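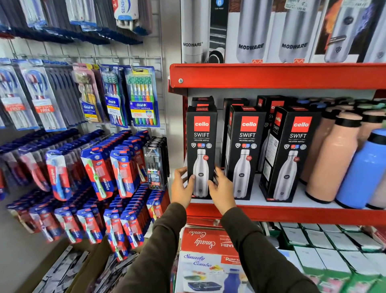
OK, so let's talk about what a shelf-stocking robot really costs you before it stocks a single shelf. I run the equipment budget for Zustholm, which is a small chain of housewares stores, and for the past year I've been the person who says "fine, but where does that money come from?" Most of the sales decks I get show one kind of box going onto one kind of shelf. Now look at a bottle shelf. It takes two hands to hold that black Cello Swift box square, one on each side, and a little farther along there are plastic bottles with no box at all, one of them lying tilted at the end. Then you've got toothbrush packs hanging on pegs right next door! So my first line in any budget is the gripper, and I price it for the worst shelf in the store.

(Pause. Ask who has bought a machine already. Let them grumble a bit.)

The quotes. We had two on the table, Fodavance and Niskanen. Fodavance wanted $3,000 a month on a lease, service included. Niskanen came in at $2,688 and I got very excited, and then I read page two, where the service visits were extra. Please read page two. I've put both quotes in the handout with my scribbles still on them (sorry about the handwriting).

Lease or buy? We leased. I like buying things, my boss likes buying things, but we had no idea which stores would keep the machine, and I didn't want to own one that was parked in a back room. If you have one big site and it isn't moving, your math may come out different from mine.

Now the stuff I forgot the first time:
Training hours. Budget 10 per person, and pay people for them.
Floor work. We had to move two end displays so the base could turn.
Spare fingertips. They wear out, and they come out of your supplies line unless you say otherwise up front.
Insurance. Call them early, they ask a lot of questions.

(If short on time, skip to Bodonent.)

Bodonent is our pilot store. We asked for a 60 day trial there starting in September, with a clause that lets us hand the thing back. The vendor pushed on that one and we pushed back. I'd ask for it again in a heartbeat - it made the whole conversation with finance so much easier, and I got my signature the same afternoon.

Questions next. Handout is by the door, version 10/27/21, toss the older one if you picked it up on the way in.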